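How to Hand Your Bench Work to a Robot Arm Without Losing the People at the Bench
Posted by Antigoni Papadakis, 3rd January

At the Tolano sample room we set out cups for a living. A paper disk goes down on the table, a cup goes on the disk, something gets poured or weighed, and then you do it again until lunch. On a busy day that comes to 1120 cups. When management announced in December that an arm would be taking over the setting out, the reaction was a long silence and then a question from Fredy Taipe about whether it would also be joining the parking rota.

We have since moved one bench over. These are the steps I would follow for the next one, including the ones we did in the wrong order.

What you need

One arm with a two-finger gripper, and someone who has read the manual past the safety page
A plain table by a plain wall
Paper disks and cups, from the same supplier you use now
A paper notebook
The person who does the job at present, on full pay and in a tolerable mood

Step 1. Write down the job as it is done

The written procedure for our bench had four lines. Napaporn Meesuk has worked that bench for 14 years and she does a good deal more than four lines. She flicks each cup with a fingernail to hear whether it's split. She turns the stack over when the cups cling. She puts bad disks in her apron pocket, and at the end of the shift she has opinions about them.

Sit with your Napaporn for a full shift and write down everything, including the parts that look like fidgeting. Ours took 20 pages. Read them back to her and expect corrections.

Step 2. Clear the table

Take off the tape dispenser, the pens, the mug, the other mug and the radio. The arm has no use for any of them and will find a way to hit one. The people who owned them will have strong feelings, so agree on a shelf first. We didn't, and the radio is still a sore subject.

Then get your eye down to the level of the gripper and look along the table. You want bare surface between the fingers and bare surface beyond them. 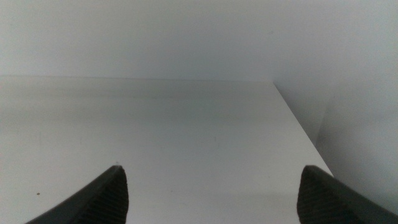
Bench one, seen from between the gripper fingers. Note the ribbed pads and the right-hand edge of the table.

Mind that edge. People know where a table stops because they have leaned on it since childhood. The arm has to be told. Set the limit of travel well inside the edge and then move it in again, whatever Boonmee Luangrath in engineering says about wasted reach.

While you're down there, wipe up the specks. I used to call that fussing.

Step 3. Teach one cup

Begin with one cup on one disk. Don't begin with a tray, even if a visitor from head office is standing behind you hoping for a tray.

Let the person from the bench choose the grip. Our first program was written by the installers, Zasmont, and it took hold of the cup the way you'd take hold of a brick. Napaporn watched two cups go out of shape and asked whether she might make a suggestion. Her version comes down over the rim, slows near the bottom, and closes a little at a time. It's slower on paper. Over a shift it wins, as you don't stop to sweep.

Keep a disk under the cup while you teach. The ring of paper showing around the base gives you something to judge by when you crouch and squint, and there will be crouching.

Step 4. Check the cable before you check the speed

Run the arm through its whole reach at the slowest setting with one person watching the cable and nothing else. A loop with plenty of slack at one end of the move can be pulled tight at the other. Pongsak Jitpraphai did this job for us and was teased for it until he hit the stop button with a very small margin to spare. He now does it for every new program and brings a chair. 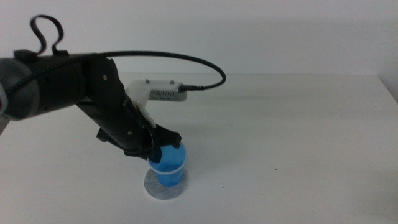

Step 5. Decide who gets the stop button

Everyone at the bench gets it. We started with a list of approved pressers, and the list was pinned up in another room. Change this on day one, and put it in writing that stopping the arm never needs an explanation. You will get more stops in the first week. Log them in the notebook and read the log, as most of ours pointed at something real.

Step 6. Give the freed-up time a name

Do this before the arm is running well. Hours with no name on them get noticed upstairs. Napaporn now spends her mornings on incoming checks, which used to be done by whoever lost the argument, and her afternoons minding the arm. The job title changed in the first month. The pay grade took until the third, after several meetings that I don't recommend scheduling before lunch.

Be straight about what gets worse, too. The bench is quieter. Two people used to talk across it all day, and now one of them is at the other end of the building. We moved the coffee break so the whole room stops together, arm included. Fredy says it's the only colleague who has never been late back.

Step 7. Keep a hand in

Once a week, switch the arm off and set out a run by hand. You'll want somebody who still can when the power trips, and new starters learn more from an hour with real cups than from watching. It is also how we found the split cups again. The arm doesn't flick them. That's on page 4 of the notebook, and it's now my job to work out what to do about it before we start on bench two.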